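ok robot open day thread. typing this from the parking lot so bear with me

Vuvley opened up the whole building this afternoon. you sign in, get a sticker, get told not to lean on anything. I leaned on something in under a minute

this is the Penrose building btw, the old one past the tire place. if you're going Wednesday the GPS takes you to the loading dock. go past that, second gate, park on the gravel

12 stations. they give you a paper map and the map is wrong, station 9 is where 4 should be. didn't matter, you just follow the noise

first thing in the door is a box sorter. big, loud, very orange. kids loved it. I gave it 3 minutes, seen plenty of those

next one was folding towels. slow!! like watching my nephew do it. but it got there, and the fold was square, which is more than I can say for the nephew

woman running the towel one was Roswitha Schwaiger, been doing this forever, extremely patient with questions. someone asked her if it could do fitted sheets and she just laughed for a while

asked her what's hard about towels. she said the corners. finding them, I mean. once it has two corners the rest is easy. so same as for me

OK the talk. 2 pm, upstairs, no air. Lucinda Thibodeaux did it, she runs the home tasks group. good talker, no slides, just walked up and down and waved her hands

main point was they quit chasing big impressive stuff a while back and now it's all kitchen counter jobs. wiping, stirring, putting lids on. she said lids are the worst and I beleive her

she had a number too. 553 tries logged on one single job before they let visitors near it. didn't say how many went bad. someone asked. she said "a lot of towels got used" and moved on

guy behind me wanted to know when he can buy one. no answer on that, no price either. she said she'd rather talk about lids. fair

also asked: what happens if you grab the thing it's holding. she said please don't. that was the full answer

took the back stairs down and ended up at the Rerley bench by accident. Rerley is what they call the kitchen project, no idea why, forgot to ask

way better than the front room. fewer people, you can get right up to the tape. one arm, white table, mug, spoon. I stayed longer here than anywhere else

things I didn't expect: how quiet it is. the box sorter you hear from the street. this one I had to look to check it was on

other thing, the size. the gripper looks huge next to a mug. you keep waiting for a crunch. no crunch while I was standing there 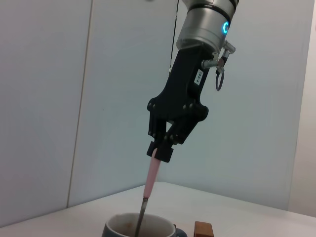
Spoon duty at the Rerley bench. Pink handle, blue mug

look how little of the handle it's got. just the tips, right up at the top. I'd have grabbed it way lower

asked the kid at the bench what's the hard part and he said the spoon turning in the fingers when it hits the side. a pen does that to me so ok, I get it

he also said he's been dreaming about mugs. told him to take a day off

snack report for those who asked (two of you): Winetti cart out front, lemon ice, cash only, line was not bad. get the lemon. the cherry tastes like a cough drop

coffee inside is free and you can tell

tips if you go. wear real shoes, concrete floor everywhere. do the back room FIRST, then the talk, then the front if you've got any energy left. I did it backwards and my feet hate me

strollers: elevator is by the restrooms, no sign on it, looks like a closet

they do the talk again Wednesday, same time. get there early, chairs ran out and I stood for most of it next to a radiator

didn't get to 7 or 11. 7 had a line out the hall, something with socks. if anybody saw the sock one tell me if its worth going back for

ok gotta drive. will answer stuff tonight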